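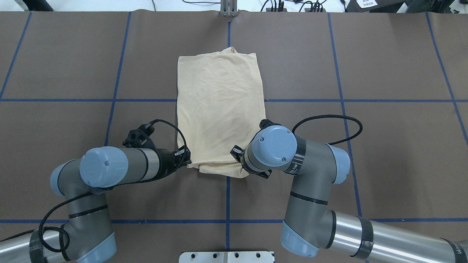

Search this site Search Menu

6 min read

Willy Verhoeven has been mending other people's clothes for most of his working life, and he does not think much of the way people store them. His repair shop, Jemness, takes in shirts, coats, table linen and the occasional wedding dress. A good share of the damage he sees was done in a closet.

"People think clothes wear out from wearing," he says. "Some do. But I get sweaters that were worn four times and hung up for three years, and the shoulders are gone."

Verhoeven learned the trade at a small alterations business called De Bruijn, where he started by sweeping up and sewing on buttons. He says he sewed buttons for most of a year before he was allowed near a zipper. When the business closed, he bought two of its sewing machines and a steam press and opened his own place in Stokberg. The press still works. One of the machines is used for parts.

The first thing he asks a customer is how the piece has been washed. The answer is usually a guess.

"They say 'normal.' I ask what normal is and they don't know, because the dial has been in the same place since they bought the washer. So normal is whatever the last person left it on."

His own advice on washing is short. Wash less often, use cooler water, and use half the detergent you think you need. Turn dark cotton inside out. Close zippers and hooks before anything goes in the drum, and leave shirt buttons open, as closed buttons pull on the holes when the load is spinning. He is not strict about fabric softener except on towels, where he says it leaves a coating and the towel stops drying you.

He is stricter about drying. Of the shirts that come to him with a collar problem, he says, most have been through a hot dryer many times. The fabric in the collar and the layer inside it shrink at different rates, and the collar starts to bubble. He can replace a collar, but the work often costs more than the shirt did.

"I tell them the price and they look at me. Then they tell me what they paid for it. I say yes, I know. The person who sewed it the first time wasn't in this town."

Subscribe to our newsletter. One email a month. Unsubscribe at any time.

A repair at Jemness starts at a few dollars for a button or a short seam. Relining a coat is the biggest regular job and takes him most of two days. Last year he logged 1,636 repairs in the notebook he keeps by the register. He had expected more. Hems were the most common job, followed by zippers, and moth holes came third for the first time.

Moths are a subject he can talk about for a long while. He has seen the problem grow, and he puts part of it down to people buying secondhand wool and putting it straight in the closet with everything else.

"Buy it, fine, I'm glad. But put it in a bag in the freezer first. Two weeks. Then take it out, brush it, and wash it if it can be washed. I had a woman bring me five cardigans and they all had the same holes. One of them was new to the house. The other four were hers from before."

He does not sell cedar blocks, though customers ask for them. The smell fades within months, he says, and most people never sand them. He would sooner see a clean sweater in a closed cotton bag. Moths go for sweat and food stains, so the washing matters more than the block.

On the question of folding or hanging, he has a simple rule. If the fabric stretches, fold it. Knits go on a shelf or in a drawer, with the heaviest at the bottom. Woven shirts, jackets and dresses with some structure can hang, on a hanger wide enough to reach the shoulder. Trousers can do either. Linen he leaves to the owner, who will have to iron it in any case.

Long storage is different. Christening gowns and old tablecloths often come to him with yellow lines where the folds have been, and sometimes the cloth has split there. He tells people to take such things out once a year, in March for instance, and fold them again along different lines, with plain white tissue inside the folds.

"It takes ten minutes. My mother did it with her tablecloths when she did the windows. I didn't know why until I'd seen a split one."

He has turned down offers to expand. Udico, a chain of dry cleaners, asked him to take in repairs from its counters, up to 1,000 pieces a year to start with. He thought about it for a week. He would have needed to hire two people, and he could not find one. The young people who ask about the work want to design, he says, and he understands that, but he needs somebody who will do hems until four in the afternoon.

For now he has a student who comes in after classes. She is fast on the machine and slow by hand, and he thinks the hand sewing will come. He gave her a box of 30 odd buttons and a piece of canvas and told her to sew them all on, cut them off and sew them on again.

Asked what a household should keep for its own repairs, he lists needles in three sizes, black, white and gray thread, small sharp scissors that are never used on paper, and a few safety pins. Gray thread, he says, disappears into more colors than people expect. He also suggests cutting the spare button off the label of a new shirt and putting it in a jar right away.

"And bring things in early. A small hole is a small bill. I had a coat in last winter with the lining torn from the armhole down to the pocket. He told me it had started as a loose stitch."

The coat was relined in dark green, which was what he had on the shelf.

We use cookies to improve your experience on this site. Accept Manage settings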